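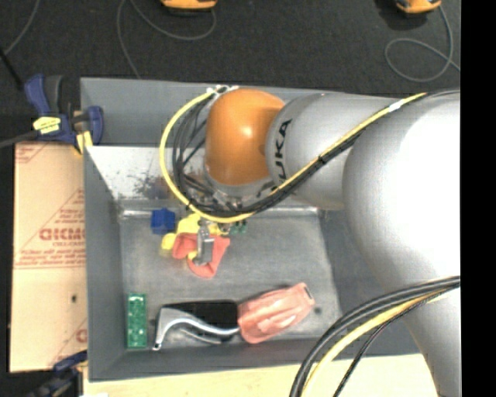
Newark, September

Enow Institute of Distribution Studies
Materials Handling and Storage, Unit 4: Open Bins and Mixed Small Goods
Course handout, prepared by Glória Leitão

Purpose of the unit

Unit 4 deals with the open bin as a storage container. Students have already covered pallets, shelving and closed cartons in Units 1 to 3. The present unit considers goods that are kept without individual packaging or fixed positions, and the effect of the container on how those goods come to rest, how easily they can be reached, and how they are damaged.

The handout should be read before the practical session. Students are expected to bring it with them, together with the worksheet issued at the end of Unit 3. Worksheets from previous years use the older terms and will not be accepted.

4.1 Terms used in this unit

Bin: an open-topped container intended to hold items in bulk or in small mixed lots. A bin may be fixed to a table or stand, or it may be movable.

Floor: the inside bottom surface. Capacity figures in this course always refer to inside dimensions.

Sloping wall: a side that leans outward from floor to rim. The rim is therefore wider than the floor.

Fill depth: the vertical distance from the floor to the highest item, measured with the bin standing level.

Clearance: the open space left between an item and the nearest wall at the same height. Clearance is recorded for every item that is to be picked.

Pile: two or more items in which at least one rests on or leans against another. Items that merely stand near one another are recorded as a group.

4.2 Metal bins with sloping walls

The grey metal bin is the standard container for this unit. Its tall, sloping walls have three consequences that students should be able to explain in their own words.

First, an item dropped close to a wall tends to slide toward the floor. The working area is smaller than the opening suggests, and students regularly overestimate it when they measure only at the rim.

Second, the walls limit the directions from which an item can be taken. An item in the middle of the floor can be approached from above at almost any angle. An item close to the back wall, such as the deep blue block at the left of the pile in the opening picture, leaves less room on one side. The clearance on that side should be noted before any attempt is made to grasp it.

Third, tall walls affect the light. Under a strong overhead lamp, bright metal may reflect so much light that detail is lost, while the lower part of the container remains comparatively dim. Lamps should be adjusted before items are sorted or inspected by eye.

Surface marks are normal in a metal bin that has been in service. A scuffed floor is acceptable for hard goods. It is not automatically acceptable for goods with a polished or printed finish, and the condition of the floor must be entered on the bin card in either case. The words permitted on the card are "clean," "scuffed," "dented" and "sharp edge present." A bin marked "sharp edge present" is to be withdrawn.

4.3 Regular and irregular shapes

A block is a regular shape. It has flat faces, it usually settles on one of them, and its position can be described briefly. A small raised feature on one face changes this somewhat. The blue block has a bump on top, and with such an item the student should record which way the feature points. A block resting on its bump will rock, and its stated height will be wrong.

A lumpy item presents a different problem. The yellow object beside the block has rounded portions that extend in more than one direction, and no single measurement describes it well. For items of this type the course uses the bounding method:

Measure the greatest length, wherever it occurs.
Measure the greatest width at a right angle to that length.
Measure the greatest height as the item rests.
Note any portion that projects over, under or behind a neighboring item.

The fourth step is the one most often omitted. A projecting portion may catch on the neighboring item during removal, and both will then move together. Where such a portion cannot be seen in full, the entry should read "extent not visible." Students should not estimate it.

Color is recorded last. It is useful for identification within a small lot, but it says nothing about weight, firmness or finish, and marks are deducted where a student draws conclusions about material from color alone.

4.4 Worked calculation: the Renberg bin

The Renberg bin is a training container used in the written part of the course. Its walls slope on all four sides. For this exercise its usable floor is taken as 1,190 square centimeters, and the permitted fill depth as 5 centimeters.

Usable volume, ignoring the slope, is floor area multiplied by fill depth:

1,190 x 5 = 5,950 cubic centimeters

The result is a low figure, as the bin widens toward the rim. It is nevertheless the figure to be used in planning. The additional space along the walls is kept as a reserve for items that come to rest at an angle.

Students should then repeat the calculation for the Baltico tray, which has a usable floor of 300 square centimeters and the same permitted fill depth. Show the working and state the unit.

4.5 Preparation for the practical session

Read Figueiredo, course reader, page 73, on the recording of mixed lots. Complete the Baltico calculation. Draw up a blank bin card with spaces for floor condition, fill depth, item shape, resting position and clearance – one line per item.

Cards are to be completed in ink. Corrections are made with a single line through the original entry, followed by the student's initials. Completed cards are handed in at the end of the session and returned with the Unit 5 handout.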